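Skarkuslow Laundry Room Opens Its Folding Evenings Again

04/11/2020

The shared laundry room at Skarkuslow has started its folding evenings again this month, after a long break in the spring and summer. Residents of the building can bring their clean clothes down, use the big table and learn how to fold them from Suqin Kang, who worked for many years in a clothing shop and now lives on the second floor.

The evenings are small for the moment. Only five people can be in the room at one time, and everybody is asked to write their name on the list by the door before they come. Mrs. Kang told us that she prefers it this way. In the old groups, she said, the people in the back could not see her hands, and they went home with the same wrinkled shirts as before.

The idea came first from Huiling Zheng, who manages the laundry room. She noticed that many residents took their clothes out of the dryer and pushed them directly into a bag. "They pay for the washing and for the drying, and then they sleep on the result," she said. She asked the building office for a table, and the office agreed on the condition that it would not stand in front of the machines. It was placed along the wall, in the corner where the broken dryer used to be.

Not all residents were happy about it. Some of them wanted a new dryer in that corner, and this question is still open. Mrs. Zheng said that the office has asked for a price from Gallevix, the company that takes care of the machines, and that an answer should come before the end of December. Until then the table stays.

The first evening was given to towels and bed sheets, with one long discussion about the fitted sheet. Mrs. Kang puts one corner inside the other and lays the sheet flat before she makes any fold. Xuelian Deng, who came with her teenage son, said that she had always rolled hers into a ball and closed the cupboard quickly. Her son managed it on the second try and was asked to show it again to the others.

The second evening was about shirts and T-shirts, and it was the busier of the two. All the places were taken already in the morning. Mrs. Kang asked the participants to bring only what they really wear, so there were work shirts, school clothes and a football jersey that belongs to somebody's uncle.

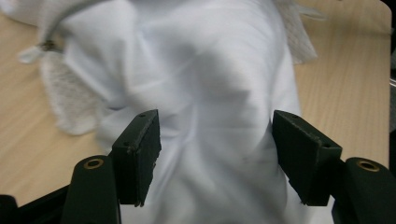
Cotton is the material she likes the most to teach with, because it keeps a fold well when it is smoothed first. Her rule is that the hands go over the cloth two times before anything is folded, from the middle to the sides and then from the top down. White cloth on the light wood of the tabletop makes this easy to follow, as every soft wrinkle leaves a little gray shadow and a learner can see where the hand has to go next. A wide fold near the top, with the smaller creases running down from it, should be opened first, she explained, and the small ones often become weaker when the big one is gone. After this the sleeves go in, the sides go in, and the shirt is folded in three so that it can stand up in a drawer.

Standing the shirts up was new for most of the group. Qianru Ren, who shares one chest of drawers with her two sisters, said she would try it the same night. She has over 80 pieces of clothing in it, by her own count, and usually finds only the ones on top.

The next evenings will deal with sweaters, baby clothes and socks. Mrs. Kang does not like socks turned into a ball, as this stretches the elastic, and she expects some arguments. There will also be one evening for packing a suitcase if enough people ask for it.

The folding evenings are free and start at 5 p.m. Clothes must be washed and completely dry. Residents who want to take part can write their name on the list by the laundry room door or speak with Mrs. Zheng. Children are welcome with an adult and count as one place on the list.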